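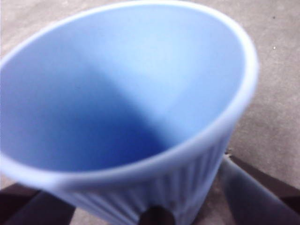
Aranka Medve
Cups, part one of however many this takes. I've been sorting the drinkware shelf and have opinions on rims. Posting in order, replies open.

Aranka Medve
2/ Plain light-blue cup, wide mouth, clear taper toward the bottom, thick rounded rim. No print inside. That combination covers most of what I want from an everyday cup, so I'm using it as the reference shape for the rest of this thread.

Aranka Medve
3/ Taper first. A tapered cup nests. A straight-sided cup does not, or it nests once and you need hot water to get it apart. My shelf has 13 inches of clearance under the next board. Straight cups go two high and then I'm guessing. Tapered ones go in a single column.

Aranka Medve
4/ The angle matters too. Too shallow a taper and the walls grip each other before the rim lands. The stack should rest on rims or on a molded step inside. If you have to twist to separate two cups, the walls are carrying the load.

Aranka Medve
5/ Stacking wet traps water between walls. I dry upside down on a rack overnight and stack in the morning. Takes up the whole counter by the sink. I haven't found a way around this.

Aranka Medve
6/ Rims. A thin rim pours cleaner. A thick rolled rim is easier to drink from and chips less, if it's a material that chips. It also dribbles when you pour slowly. Pour fast or accept the drip.

Aranka Medve
7/ Check whether a rolled rim is solid or folded over with a gap underneath. Gaps hold dishwater. Run a fingernail along the underside. If it catches all the way around, that groove needs a brush. I use an old toothbrush and dish soap, once a week.

Aranka Medve
8/ Plain interiors: yes. A printed inside hides residue. On a pale, smooth wall you can see a tea line from across the kitchen and deal with it. Baking soda paste, 17 minutes, rinse. I timed it once for another reason and never changed the number.

Aranka Medve
9/ Light is the best inspection tool. Tip the cup toward a window so one side of the inside wall is lit and the other is in shadow, then turn it slowly. Film and fine scratches show up near the edge of the shadow. Overhead light flattens everything and you miss it.

Aranka Medve
10/ Someone asked about the Dasto and Ernine sets. I own both. Dasto stacks better. Ernine has the better rim. I kept the Dasto for the shelf and moved the Ernine to the bathroom, where nothing needs to stack.

Aranka Medve
11/ The Coste tumblers are leaving. Straight sides, patterned inside, a groove under the rim. Wrong on all counts by the rules above, and I still used one every day for two years.

Aranka Medve
12/ Someone else asked about capacity. Weigh the cup empty, fill to where you'd normally stop, weigh again. Grams of water are close enough to milliliters. Don't fill to the brim, you don't drink it that way.

Aranka Medve
13/ Shelf liner is next. I have a roll of the ribbed Todura stuff in the drawer and suspect it's going to mark the rims. Will test with one cup for the month of June before I cut the rest.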